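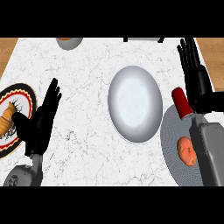
Figure 4. Table scene loaded, both hands up, white bowl in the middle.

Section 4: Loading the table scene and running your first pick

By now you should have the simulator installed (Section 2) and your controller paired (Section 3). If the controller still drops out every few minutes, go back and fix that first. I tried to push through it my first season in the club and all I got was a folder of useless recordings.

This is the section where you finally get to move something! We use the breakfast table for everybody's first run, and it's also the table for the February round at Danddale, so nothing you learn on it goes to waste.

Before you start

You need the Katell launcher open and your club login handy. Close your browser if you're on one of the older lab laptops. They can run the scene, but they get choppy with anything else open, and choppy video makes you overcorrect with your hands.

Loading the scene

1. In the launcher, pick Scenes, then Tabletop, then Breakfast. Leave the seed box at 2000. You can play with other seeds later, but everyone's first run is on the same one so we can compare.

2. Choose the Lamia profile for the hands. There's an older gripper profile in the same menu, and if you pick it by accident the scene will load fine and then nothing on your controller will match this guide.

3. Press Load and wait. The first load is slow (go get a drink). After that it's much quicker.

4. When the table appears, compare it with Figure 4. The white oval bowl should have clear marble all the way around it, with the croissant plate by the left hand and the ribbed grey plate with the fruit by the right hand.

Note: The black bands at the top and bottom are part of the view. Please don't stretch the window to get rid of them, you'll squash the picture and your sense of distance goes with it.

Zeroing the hands

5. Hold your own hands still and press Zero. Do this every time you load, even if things look fine.

6. Wiggle the left fingers, then the right. If the wrong side moves, your sides are swapped. Fix it in Controller, Sides, and press Zero again.

7. Set hand speed to 6. It goes up to 12, and I know you want to try 12, but do it after your first clean run.

Caution: Don't zero while a hand is pressed against anything. The simulator takes that as its resting position, and the fingers will keep pushing from then on. I've launched the fruit clear off the table that way, twice.

Your first pick

The task is to get the fruit from the grey plate into the white bowl using the right hand. The left hand just stays parked.

8. Press Record. The timer starts right away, so be ready.

9. Ease the right hand away from the red cylinder before you do anything else. They start out really close together, and a quick sideways move will knock it over.

10. Come at the fruit from above with your fingers open. Most new people come in low from the side, bump the forearm into the plate, and then the whole plate goes for a ride.

11. Close slowly until the fruit moves with your fingers, then stop squeezing. More grip is worse here, round things pop right out.

12. Lift, carry it across, and lower it until it's inside the rim of the bowl. Open your fingers and let the hand drift up before you move sideways.

13. Press Stop, then Save. Name the file with your initials and the seed.

Note: A perfect run scores 100. You lose points for dropping the fruit, for bumping anything else on the table, and for going over time. My first one scored so badly I renamed the file so it would sort to the bottom of the list.

If something goes wrong

Fruit won't stay in the hand: drop the speed a little and check that your thumb is really closing. The thumb strap on the controller slips.

Hand shakes in place: zero again. If that doesn't help, reload the scene.

Score doesn't show up: the Teixeira scorer runs as a separate window and likes to hide behind the main one. If it isn't there at all, start it from the launcher's Tools menu and open your saved file.

Do the pick until you have three clean saves in a row, then go on to Section 5, where the croissant and the left hand come in.

Section last updated December 5, 2022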